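Ladton Arm Group — minutes of the bench meeting, January 3, 2019

Present: Conceição Rocha (chair), Leonor Serrano, Savita Bhatt, Torquil Menzies and me, Donnie Dalgleish, on the keyboard. If I've put words in your mouth, email me and I'll fix them.

1. Last minutes

Passed with one change. I'd written that Savita liked the soft pads on the Gikeo gripper. She didn't. She said they were "fine for a week", and then one of them peeled, so I've corrected that and I'm sorry, Savita.

Torquil still owes us the wiring sketch for the emergency stop. He says it's drawn but it's on paper and at home.

2. Gikeo or Mendes

Most of the meeting went on this one, no surprise! Leonor had the log from the garden tool runs and put it up on the wall. Both grippers have now done 300 picks each, same arm, same tub, same person resetting the tools (mostly Leonor, who would like a kneeling mat, and I've put that in the actions).

The Gikeo closes faster and Torquil likes how little play there is in it. The Mendes is slower, but it's kinder to the round handles and doesn't roll them sideways as it closes. Savita thinks a lot of that is the fingertip shape, and that we'd see the same on the Gikeo if we printed it the same tips. Conceição asked whether anyone had tried it. No one had, so Savita is going to.

We went back and forth on force settings for a while. Torquil ran his lot at 40 percent and Leonor ran hers on the default, so some of the log isn't a fair match. I was a bit grumpy about this because I'd asked for one setting at the start, but it was my job to write it on the whiteboard and I hadn't. It's on the whiteboard now.

Money: the Mendes quote came back at $1,230 with the mounting plate and one set of spare fingers. Freight is extra and they wouldn't give us a figure. Conceição won't sign for it until the rerun is done, and we all agreed, Torquil a bit less than the rest of us.

3. Controller

The Jeltum box dropped its connection again, always with error 901, and always when the arm is coming back to home with the gripper open. Leonor has swapped the cable and the power supply. Torquil wants to roll the firmware back. Savita would sooner leave the firmware alone and slow down the return move first, to see if it's a speed thing. We'll try Savita's way, then Torquil's. One change at a time, please, and write it in the book.

I asked if we could go back to the old controller for the rerun. General groaning. It can't talk to the Mendes anyway, so no.

4. Wrist camera

I brought this one. I'm happy with how much the camera takes in from the wrist — we get the floor tools and a decent piece of the tub in one go — but the fingers do get in the way down at the bottom of the view. With the gripper open and the light blue shovel's handle in the gap, the right-hand finger covers part of the wooden handle on the green trowel next door. That's all right if we're after the shovel. If the trowel is the next target, the software has to guess at the covered bit.

Leonor's idea is to spread the tools out more. Savita said that would be cheating, and that people don't put their garden things down neatly spaced for a robot's benefit. I'm with Savita. Conceição suggested tilting the camera mount a few degrees and looking again before anybody touches the layout, so I'll print a wedge for it.

Torquil also worries about dark fingers against the dark tub. He'd like to try a strip of pale tape on the tips so the software can find them more easily. Leonor pointed out that tape comes off, and that she'd be the one picking it out of the gripper. Left open.

The marbled floor pattern came up as well. Leonor wondered if all the veining was confusing the edge finder and offered to put a plain sheet down. We decided to keep the floor as it is for the rerun, so the old and new logs can be compared, and do a short session on a plain sheet afterwards. She might sweep first, too, there's grit about.

5. Actions

Savita: print Mendes-style tips for the Gikeo and fit them. Slow the return move on the Jeltum.

Torquil: wiring sketch, on a computer this time. Leave the firmware be until Savita has had her turn.

Leonor: rerun both grippers at one force setting. Order a kneeling mat.

Conceição: ask Mendes about freight, and whether the quote holds until June.

Donnie: wedge for the camera mount, these minutes, and the wrist view from item 4 to go in with them.
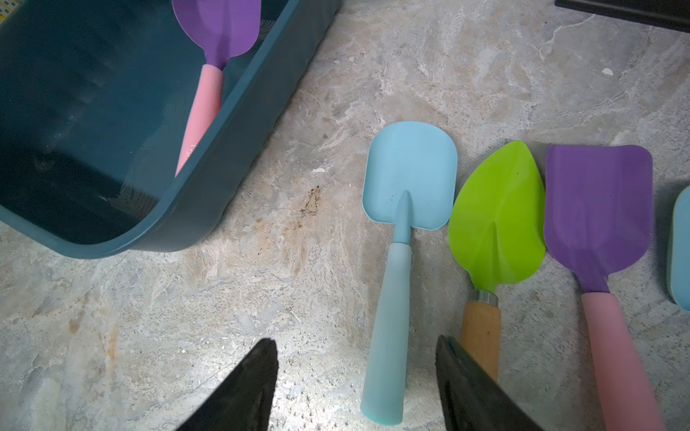
6. Next meeting

Same bench, same time, once Leonor has the rerun log. We're booked into room 101 if the workshop is too noisy. Torquil is bringing the biscuits.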